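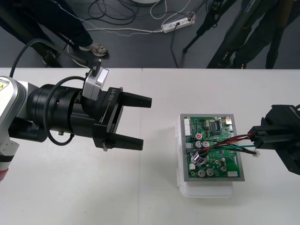

Warum klebt Kleber eigentlich nicht in der Tube fest?

Die Frage habe ich mir zum ersten Mal gestellt, als ich in der Grundschule saß und mein Alleskleber an allem klebte: an meinen Fingern, am Heft, am Ärmel von meinem Lieblingspulli. Nur in der Tube, da blieb er schön flüssig. Gemein, oder? Heute weiß ich, woran das liegt, und ich erzähle es euch.

Fangen wir mit dem ganz normalen Bastelkleber an, dem weißen. Darin schwimmen winzige Kunststoffkügelchen in Wasser. So winzig, dass ihr sie nicht mal mit einer guten Lupe sehen könnt. Solange genug Wasser dazwischen ist, rutschen die Kügelchen aneinander vorbei und der Kleber fließt. Streicht ihr ihn aufs Papier, zieht ein Teil vom Wasser ins Papier und der Rest verdunstet in die Luft. Die Kügelchen rücken immer enger zusammen, bis sie miteinander verschmelzen. Fertig ist die Klebeschicht! In der verschlossenen Flasche kann das Wasser aber nirgendwohin. Deshalb bleibt dort alles flüssig – es sei denn, ihr vergesst den Deckel. (Ich habe bestimmt schon 20 Flaschen so ruiniert.)

Beim Alleskleber aus der Tube läuft es ähnlich, nur steckt da oft kein Wasser drin, sondern ein Lösungsmittel. Das ist das Zeug, das so streng riecht. Macht beim Basteln damit also bitte das Fenster auf.

Und der Sekundenkleber? Der ist ein ganz anderer Typ. Der muss nicht trocknen, der braucht sogar ein bisschen Feuchtigkeit, damit er hart wird. Die ist in der Luft und auf fast jeder Oberfläche, auch auf eurer Haut. Darum kleben die Finger so furchtbar schnell zusammen. Sekundenkleber ist deshalb nur etwas für Erwachsene, da bin ich streng.

Jetzt fehlt noch die Frage, warum überhaupt etwas hält. Schaut euch mal ein Blatt Papier an. Sieht glatt aus, oder? Könntet ihr es 1.000-mal größer machen, würdet ihr ein wildes Durcheinander aus Fasern sehen, mit Löchern und Tälern. Der flüssige Kleber kriecht da hinein und hält sich beim Hartwerden fest, wie eine Wurzel in der Erde. Dazu kommt, dass sich die kleinsten Teilchen vom Kleber und vom Papier gegenseitig anziehen. Jedes für sich nur ganz schwach, aber es sind unvorstellbar viele.

Wenn ihr das selbst ausprobieren wollt, könnt ihr Mehlkleber kochen. Den haben wir früher zu Hause für unsere Laternen genommen.

Ihr braucht sechs Esslöffel Mehl, ein großes Glas Wasser, einen kleinen Topf und einen Erwachsenen für den Herd.

Verrührt das Mehl erst mit einem Schluck kaltem Wasser, bis keine Klümpchen mehr da sind. Dann kommt der Rest Wasser dazu. Lasst alles bei kleiner Hitze fünf Minuten warm werden und rührt dabei immer weiter. Irgendwann wird die Suppe dick wie Pudding. Das liegt an der Stärke im Mehl: Ihre Körnchen saugen sich mit Wasser voll und quellen auf. Abkühlen lassen, Pinsel rein, loskleben!

Der Kleber hält im Kühlschrank ein paar Tage. Wenn er komisch riecht oder Pünktchen bekommt, muss er weg.

Noch eine Knobelaufgabe: Klebt einmal Papier auf Papier und einmal Papier auf eine glatte Plastikdose. Was löst sich leichter, wenn alles trocken ist? Und habt ihr eine Idee, warum?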